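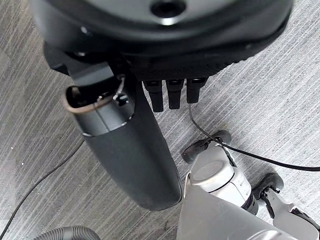
By Hadi Zoubi

My grandmother kept her house by the calendar, and by that I mean the big paper one from the feed store that hung inside the pantry door. Every little square had a chore penciled into it. Stove knobs. Baseboards. "Under things," which could mean the beds or the sofa or, one memorable July, the porch itself, with me and a flashlight and a great many spiders.

I thought of that calendar a lot when I moved into my first place, a walk-up above a shoe repair shop with 400 square feet and one closet. I was sure that a home so small would more or less clean itself. By the second month I was eating cereal out of a measuring cup and had started, a little sheepishly, calling my mother for advice (she laughed for a good long while before she gave me any).

What she told me was to pick one spot and finish it every night before bed, whatever else went undone. For her that spot has always been the kitchen sink. She grew up sharing one with six other people, and to this day she can't sleep if she knows there's a fork in it. So I started with the sink, and I have to say it was lovely, coming out in the morning to make coffee and finding a place to fill the pot. Then the counter beside it began to look shabby by comparison, and you can guess how that went!
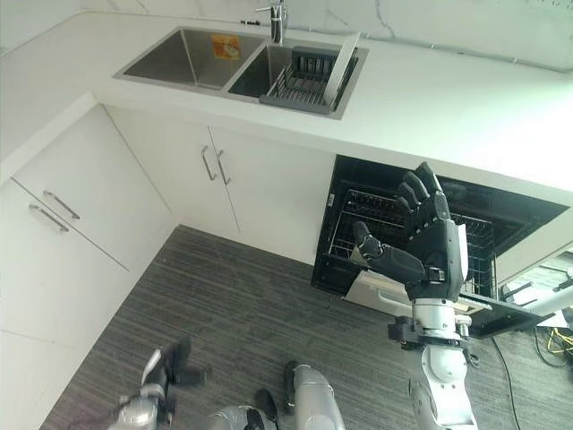

Urho Eskola is firmly of the other school, and told me over a plate of his own rye crackers that a nightly sink is a fine way to end up resenting your sink. He lets everything wait for one long morning a week, radio on, windows open, and he says he wouldn't trade it. "I like to see a mess get big enough to be worth the trouble," he said, brushing crumbs into his palm.

I've been turning that over ever since. There's something to it, I'll admit. My grandmother's way asked for a bit of every single day, and there were days -- holidays, even, and at least one birthday -- when I could tell she would have liked to sit down. She never crossed a chore off without doing it, though. She'd move it to the next square with a small arrow, and some weeks the arrows ran clear across the page.

These days I keep a calendar of my own, with bigger squares and fewer words. I have mostly made my peace with the arrows. My daughter has begun adding things in purple marker, and last week she assigned me "wash the dog," which is a puzzle, as we have a cat.

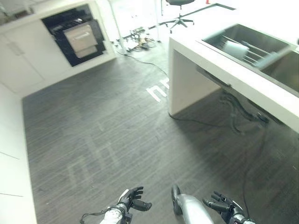 Floors, and the Case for Doing Them Last

My mother and Urho do agree on this much: you start high and work your way down. Dust the shelves, wipe the counters, shake out whatever needs shaking, and leave the floor until you've run out of other things to do. I ignored this for years, and swept most rooms twice as a result.

My grandmother finished at the back door, with her shoes already out on the step. Then she'd sit beside them with a glass of iced tea, and the rest of us had to stay in the yard until she said we could come in.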